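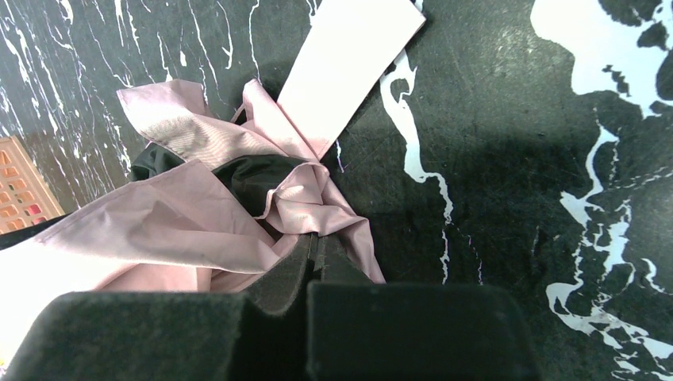

Fingertips closed on a knot of pink cloth, Prundside bench.

When grippers fail, we learn the most, and this fault was a beauty! On run 572 at Prundside one gripper ignored its open command and kept squeezing. The force limit was set to 100 percent, left over from a February test, and the stop button took 2 presses to register. We swapped the Neagu controller board, lowered the limit and wired in a second stop. Ostenside has the same board, so please check yours before the next pouch job.
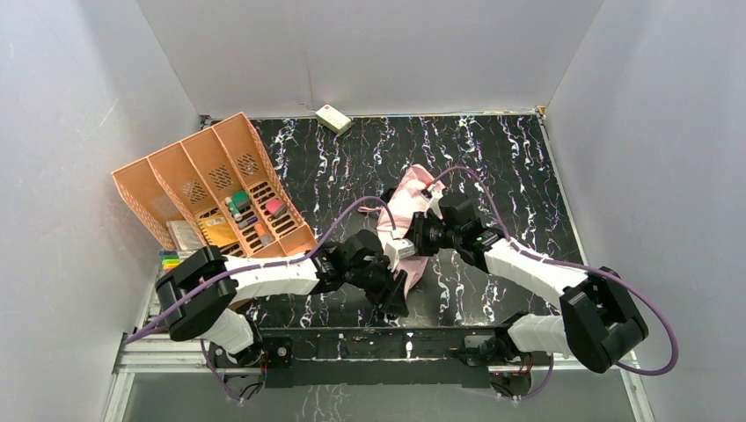
Both arms at the pouch, with the desk organizer off to the left.

Tradico wrote in to ask whether a double press could ever count as a working stop. Their rule is one press or the cell stays locked, and we've now copied it word for word.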